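Clatia Short Courses
Domestic Organisation, Unit 2
Handout for session 4: Cups, packets and the desk that collects them
Revised 2023-12-02

What this session covers

Last session dealt with drawers. This one deals with flat surfaces, and in particular the desk or table where people eat and drink while doing something else. We look at disposable cups, printed food packaging and the few items that have a right to stay on the surface all the time. Bring the log sheet from the Rudus workbook (page 22) with your own desk filled in. If you have no desk, use a kitchen table or a wide windowsill.

1. Kept things and passing things

For this course we put everything on a surface into one of two groups.

Kept things live there. A tissue box is a kept thing on most desks, and so is a plant or a lamp. They have a fixed spot, and clearing the desk means working round them or lifting them and putting them back.

Passing things came in with a drink, a meal or a delivery and have no spot. Paper cups, plastic cups, lids, wrappers and flattened packets all belong here. A passing thing becomes a kept thing only if you give it a job and a place. A cup that holds pens is kept. A cup that might hold pens one day is passing.

Packaging is the hard case. People stand it up against the wall at the back of the desk because the print is attractive, or because they mean to buy the same thing again. Fruit packaging is often brightly printed and gets held on to for this reason. Once it is propped up it stops looking like rubbish, and it may stay for months.
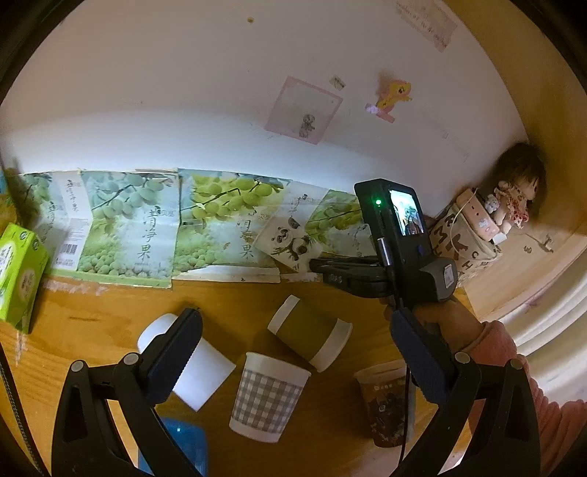

With packaging, ask what it is being kept for. If it is the product name, write the name in a notebook or on the shopping list. If it is the picture, choose one sheet and put it up properly, flat and fixed at the corners. Sheets that are creased or have worn edges will not flatten much further, so pick the best one. The others go in with the paper if they are plain card. If they have a plastic layer, check your council's list.

2. Sorting the cups

Do this in one go with all the cups on the table together. Doing them one at a time as you find them takes longer and you end up with three small stacks in different rooms.

Empty any liquid first, into the sink and not into a plant pot. Then sort by material:

Paper cups, plain or patterned. Most have a thin plastic lining and do not go in with ordinary paper. Many shops take them back.
Clear or frosted plastic cups. Look for the number in the triangle, usually on the base. Remove any printed sleeve or wrap if it comes away easily.
Lids. Keep these apart from the cups until the end. They are often a different plastic.
Hard plastic cups and beakers. These are washed and go back to the kitchen.

The pattern on a cup tells you nothing about what it is made of. In the Goodwin practice set, students regularly put cartoon cups in one pile and plain ones in another — a natural thing to do, but no help when you get to the bins. Turn each cup so that you can see the inside and the rim, and sort from that.

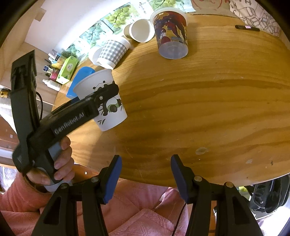

Cups on their sides roll, and a table with a curved front edge gives them an easy way off. Stand them up before you start stacking. Stack only cups of the same size. A small cup dropped into a large one jams, and two different sizes nested the wrong way will tip as soon as the stack is moved.

A stack of more than six is awkward to carry in one hand. Make two.

3. The surface itself

Varnished wood marks less than bare wood but it does mark. Wipe with a damp cloth along the grain, then a dry one. Do not scrub at pale patches or knots in the wood. Some marks are in the timber and some are wear in the varnish, and neither will come off with a cloth. Chips near the edge should be left alone or filled. Picking at them makes them bigger.

Lift the kept things when you wipe. Crumbs gather behind a tissue box.

4. Exercise for the room

Work in pairs, one table to each pair, 20 minutes in all.

a) Name every item on the table as kept or passing. The second person may object once.
b) Sort the passing cups by material as in section 2.
c) Stack, carry and return.
d) Wipe the table and put the kept things back where they were.

If there is disagreement over a cup someone wants to reuse, it needs a job before you leave the table — write the job on the log sheet.

5. Before next time

Repeat a) to d) on your own surface at home and fill in the second column of the log. Read the chapter on shelves in the Otudmont reader, starting at page 189. The part on glass shelves can be skipped. We shall need tape measures for session 5, so please bring one if you have it.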